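21 May 2018
Notebook, textile bench. Pile fabrics, rubbing and washing, continued

Room 19 degrees in the morning, the window was left open over the night. I closed it and waited until after the coffee before I weighed anything. The humidity meter shows a number which I do not trust, so I do not write it here. Annelore has promised to bring the other meter from upstairs.

Question for this week is still the same one as in February: how much pile does the short brown plush lose, and does it lose it in the rubbing or in the wash? In the February pages I wrote "mostly in the wash". Reading it again, I see that I had washed all the pieces before I rubbed them, therefore I could not know this. It was a mistake in the order of the work. Now I make two sets. Set A is rubbed first and then washed. Set B is washed first and then rubbed. The cloth is from the same roll, Goel, the one with the blue thread in the selvage.

Cutting. I cut from the back side with the scalpel, only through the ground fabric, and then pull the pieces apart with the fingers. If one cuts with scissors, the pile at the edge is cut too, and it falls out for days and makes the weight wrong. Hélder showed me this in my first month and I still find scissors-cut pieces in the box from other people. Please do not do this. After the cutting I go over the edges with tape one time, press lightly, lift. Not two times. The second tape takes also hair that is properly bound.

Pile direction is marked with an arrow on the back in pencil. Felt pen goes through to the front in the wash, see the ruined set of Nithin.

Rubbing, set A. Counter set to 1000, wool cloth against the pile, the light weight. The surface becomes flat and a little shiny where the head passes, but when I brush it with the soft brush it stands up again almost as before. There was a small roll of fiber at the border of the rubbed area. I took it with the tweezers and put it in the labeled paper envelope. Then again until 2000. This time the brush does not bring everything back. In the middle one can see the ground when the cloth is bent over the finger. I would not call it bald, but a customer would maybe call it so.

A remark for whoever uses the machine after me: the felt under the sample must be turned. It was hard like a board on one side. Perhaps this explains the strange difference between left head and right head, for which Mathias and I had blamed the cloth. I turned both felts and wrote it on the card on the machine.

Washing, set B. Lukewarm water by hand, the mild liquid from Kolesar, no softener. I press and let go, I do not wring. Drying flat on the grid, pile up. In the old instructions from Jinetti it says to hang the pieces by the corner. I tried it with one spare piece and it became longer on one side, and then the pile leans to the side as well. Flat is better. The drying takes longer than I had planned in the schedule, so the rubbing of set B moves to tomorrow, and the weighing also.

The water after the wash was slightly brown. I kept a jar of it by the window. If the color settles on the bottom it is fiber dust, and if the water stays brown it is dye. By four o'clock nothing had settled which I could see, but it is early to say. A white cotton strip is in the jar also, to compare tomorrow with the dry strip.

Weights. The piece for the big wash test weighs 197 grams before washing, conditioned since yesterday. The small pieces are in the table in the binder, not here, I do not want to copy numbers two times. Last time one digit was exchanged in the copy and we discussed half an afternoon a loss of fiber that did not exist.

Finished articles. Everything above is flat cloth on a flat machine, and plush is mostly not used flat. It goes over foam, over wire, around small stuffed shapes, and there the rubbing is always on the same high places. Ears, noses, the top of any curve. With a curved article I do not know how to give a number. I can only brush, look and touch, and compare with the flat cloth. Headbands are a good case for this, in my opinion, with the pile bent tight over the band and a plush head on top.

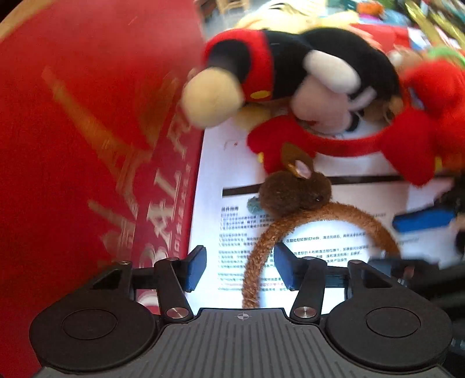
Kerubo Minja wrote to this page that the bend is more important than the rubbing: where the ground fabric is stretched over a tight curve, the loops open, and the hair can be pulled out with very little force, even when the same cloth is good in the flat test. She proposes to stretch a flat piece over a round bar before it goes under the head, and to make the rubbing only on the line of the bar. She asks also if the backing of the Goel cloth is coated or only heat-set.

I think she is right about the loops. To the backing: I do not know. The paper from the supplier says "finished", which can mean both. I put a corner in the small dish with alcohol and it did not become sticky, but this is not a proof. Mathias has the telephone number of the supplier and will ask.

For the round bar we could use the old steel ones from the Zereo frame, they are in the drawer under the press. One of them has rust at the end and must be cleaned with fine paper first, otherwise it stains the back side.

To do:
Rub set B when dry, same weight, same counter.
Weigh both sets together, in the same hour.
Look at the jar and the cotton strip.
Ask Hélder if the bar can be clamped without scratching the table of the machine.
Order tape. The roll is nearly finished and the cheap one leaves glue on the pile.

Added later, 17:40: the big piece feels still damp at the seam. I left the grid near the door, please do not move it.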